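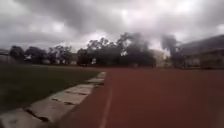 Track, curb and grass under an overcast sky.

Recording line-following examples, step 2

1. Set the logger to save steering with every image. Unsteered images can't be used for training.
2. Drive one lap with the white line ahead, then 4 laps starting off to one side and correcting back.
3. Delete stretches where you stopped. Keep blurred images; the model will meet them too.
4. Hold out the last lap for testing.

The Trovstead set has 984 images after cleanup. Copy yours to the Flakura folder before step 3.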